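Home Guides Floors Walls Tools

Last updated: 2024-09-11

How to stop a wooden floor from squeaking

A squeak comes from two pieces that rub together. It can be a board against a nail, a board against its neighbor, or a board against the beam under it. Before you buy anything, you must find which one you have.

Walk slowly over the room in socks, in the evening when the house is quiet. When you hear the noise, stop and move your weight from heel to toe. Mark the place with painter's tape – pencil is hard to see later. Ask a second person to walk while you kneel and listen. In my hallway the noise was 38 centimeters away from the board I suspected first.

If two boards rub at their edges, try dry powder first. Talcum powder is good, and powdered graphite also works, but it leaves gray marks on light wood. Put a little over the gap, push it in with a soft brush, cover with a cloth and step on it many times. Wipe off the rest.

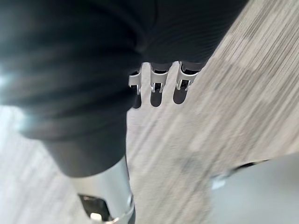

By Kumudini Sheikh

If the powder does not help, the board is probably loose and needs a screw. First find the beam. The old nails usually show you the line, because they were put through the board into it. Check also where pipes and cables go. If you are not sure, do not drill.

Drill a narrow pilot hole through the board, then a wider, shallow one for the head of the screw. Stand on the board while you turn the screw, so that it is pressed down. Stop when the head is just under the surface. If you continue, the wood can split – I did this once with an old pine board and had to replace it.

Fill the hole with wood filler in a close color. Let it dry for as long as the package says, sand it lightly along the grain and put on a little of the same oil or varnish as the rest of the floor.

In winter the heating dries the air and small squeaks may come back. Wait until spring before you repair these, as many of them go away when the wood swells again.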